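Flodham Public Baths
September 6, 2026

1/7 The Flodham Public Baths will begin winter hours in November. The main pool will open at 7 a.m. on weekdays and 9 a.m. on weekends. Closing times do not change.

2/7 Lane swimming moves to the early session. Four lanes are reserved until 9 a.m., and the remaining two stay open for general use – please follow the signs at the shallow end.

3/7 The Kotesholm branch will close for 23 days for boiler replacement. Members may use their Kotesholm cards at Flodham during this period at no extra charge.

4/7 Registration for children's lessons is open. Each group is limited to 20 swimmers. Families on the spring waiting list have been contacted by Noémie Grewal and have priority until the end of the month.

5/7 The city has approved $3,000 toward reduced-price passes for residents over 65. Forms are available at the front desk and at the MacDonald Street library.

6/7 Towel rental will continue at both locations. Rented towels should be returned to the desk before leaving the building. Lost property is held for 57 days and then donated.

7/7 Questions about passes or lesson placement may be directed to Jocelyn Lévesque, Member Services. Phone lines are open Monday through Friday, 10 a.m. to 4 p.m.
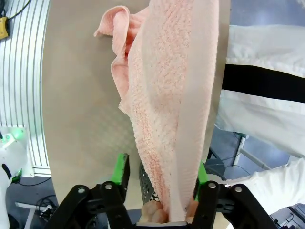

Written requests may also be left at the front desk – please include your card number.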